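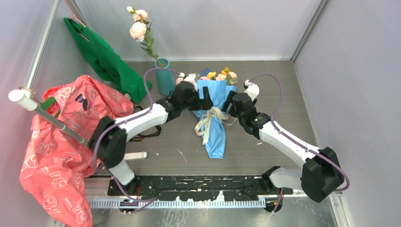 Vol. 16, No. 2, p. 3561

Galtumstead Open Bench

The Galtumstead Open Bench is a yearly open day held in June at the Coltiseo workshop in Ikville, where people from the town can walk in and watch robot arms do small household and shop jobs. I wrote the first version of this entry after my second visit, and I've kept the "I" in it because the editors here let us (thanks!).

Format. Doors open at 10 in the morning. Each bench gets one job for the whole day, and you can stand there as long as you like, which in my case was most of the afternoon. Questions are welcome at any point, even in the middle of a run.

The flower bench. This is the one people ask me about. Two arms share a small walled table and work on a bouquet in light blue paper, tied with a cream ribbon bow, with a gripper on either side of it. There's a teal vase of pink artificial roses toward the back. Takeshi Oshima, who ran the bench, told me paper is harder than flowers, as it creases and then stays creased, and a loose bow tail is a nuisance to any gripper with two fingers. I had never given ribbon that much thought!

History. Bakari Were started the event with two benches in a back hall on Fujimoto Street. It moved to the present workshop when the hall lease ran out.

See also: Ikville, public events; Coltiseo workshop; Two-arm handling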